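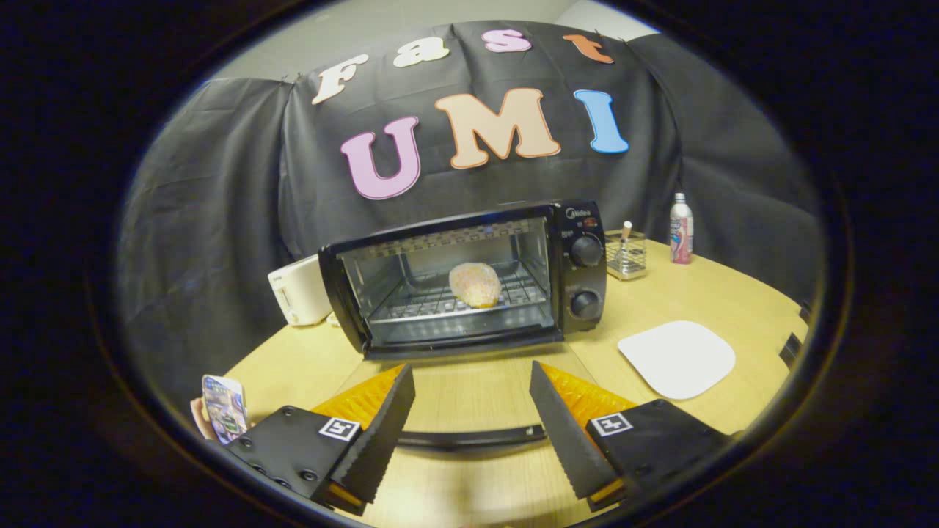

Slide 1. O forno de bancada, com um pãozinho redondo na grelha.

Notas do orador: "Pão em casa, sem pressa" (versão para a biblioteca de Curnville)

Boa tarde a todos, e obrigada por terem vindo. Deixar o slide 1 no ecrã enquanto as pessoas se sentam, que há sempre quem chegue com o casaco numa mão e o café na outra. Apresentar-me: Karlijn Willems, padeira amadora há muitos anos, e muito feliz por estar aqui a falar daquilo de que mais gosto, a seguir à minha família (e há dias em que a ordem é discutível!).

Perguntar quem já fez pão em casa. Depois perguntar quem desistiu. Esperar pelas mãos, sem pressa, porque costumam sair boas histórias.

Slide 2. O forno que temos
Durante muito tempo achei que precisava de um forno grande, com pedra e vapor, como os das padarias da minha infância. Cozi o meu primeiro pão decente num forno pequeno emprestado, numa cozinha em Brestden onde mal cabiam duas pessoas. O forno pequeno aquece depressa e perde calor depressa também, de maneira que convém abrir a porta o menos possível. Quem tiver um termómetro de forno, ponha-o lá dentro uma vez e veja o que ele diz. O meu marcava sempre menos do que o botão prometia.

Slide 3. A receita base
Ler devagar, que há gente a tomar nota:
664 g de farinha de trigo
100 g de massa-mãe activa
água morna, juntada aos poucos
sal a gosto, com mão leve
Tudo junto, a massa anda pelos 1,055 kg com a farinha que eu uso, a Olo. Dá para pãezinhos de 100 g, com uma sobra para a criança que estiver por perto. Se a farinha for outra, a água muda. Passar a minha taça pela primeira fila para tocarem na massa (lembrar a toalha húmida!).

Slide 4. O tempo
Aqui costumo alongar-me, peço já desculpa. A massa descansa uma noite no frigorífico, e no dia seguinte cheira a iogurte e a maçã. Contar a história do Wei, o meu gato, que dormiu encostado à taça uma noite inteira de Setembro e me deu a massa mais levedada que já tive. Pausa para rirem, se rirem.

Slide 5. Os cadernos
Aponto tudo: farinha, tempo que fazia lá fora, hora a que amassei. Já são mais de 1096 fornadas em cadernos de capa mole, manchados de azeite. Mostrar dois ou três. Ler a página em que escrevi apenas "duro como uma telha, comemos na sopa". Insistir neste ponto: as fornadas más também se apontam, e foi com elas que aprendi a esperar.

Slide 6. Perguntas que aparecem sempre
O pão fica pálido: subir a grelha uma posição e dar-lhe mais uns minutos.
Fica queimado por cima: folha de alumínio, pousada sem apertar.
Posso congelar? Pode, já frio e bem embrulhado.
E sem glúten? É outro ofício, e respeito muito quem o domina. Indicar a lista de livros à saída.

No fim, distribuir os frascos de massa-mãe, um por família, com a etiqueta de como alimentar. Recolher a taça e a toalha antes de arrumar o projector.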